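Do you really need a new computer, or just a new drive?

2023-01-18
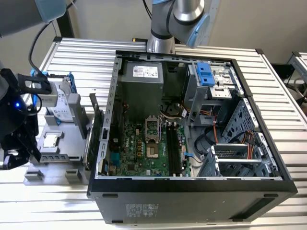
I have been hearing for years that an old office desktop can be made "like new" for next to nothing, and I have never quite believed it. The people who say so usually have something to sell. Flaneo, who sell drives and memory online and send me an email every other morning, say it louder than most. So when the family Dell started taking long enough to boot that I could make toast and eat it, I decided to find out for myself what was worth doing and what was just shopping.

First, the case. I will give Dell this much, the side comes off without a fight, and once the tower is on its side you can get at most of it. Old office machines were built to be repaired by someone in a hurry. The drive cage has a blue latch on it, and coloured plastic in there generally means "you are allowed to touch this". I wish my washing machine had the same.

The drive is the bit everyone goes on about, and I am sorry to report that everyone is right. Going from a tired old hard disk to a 2.5-inch solid state one took me 15 minutes with the cables, and most of that was looking for the screwdriver. Mine cost 80 pounds, which I thought was steep. There were cheaper ones from a brand called Rellenero, but the reviews all sounded as if they had been written by the same cheerful person, so I left those alone.

Memory next. My board has 2 slots for it and I was told, with great confidence, by the forum at Potodau that filling both with the biggest sticks going would "transform" the thing. Would it? I do email, a spreadsheet and far too many open tabs. I added a bit, and I can't say I noticed. If you edit films you may feel differently.

Then there is the processor, and this is where I think the advice gets silly. Yes, you can take it out. You undo the lever, the metal bracket lifts up, and the chip comes away and leaves a square of tiny gold contacts that you must not breathe on, let alone touch. Bend one of those and you own a paperweight. Then there is the old paste to clean off, new paste to put on, and an argument to be had over whether you want a pea or a grain of rice. All that for a slightly faster chip of the same age, bought second-hand from a stranger. Put it back in its socket and leave it there, I say, unless it is broken or you enjoy that sort of thing.

The cables I would photograph before you pull any of them. I didn't in October, when I had my first go, and spent a whole evening wondering where a black one belonged when there was another black one right beside it. The Sithole guide, which half the internet copies from, just says "reconnect all cables". Thanks very much.

Also, put the chip and the drive somewhere with edges while you work. A tray with compartments is good, an old egg box is free, and the arm of the sofa is neither.

I still don't believe in "like new". The fan still whines and it still takes up half the desk. But it starts before the kettle has boiled now, and I have unsubscribed from Flaneo.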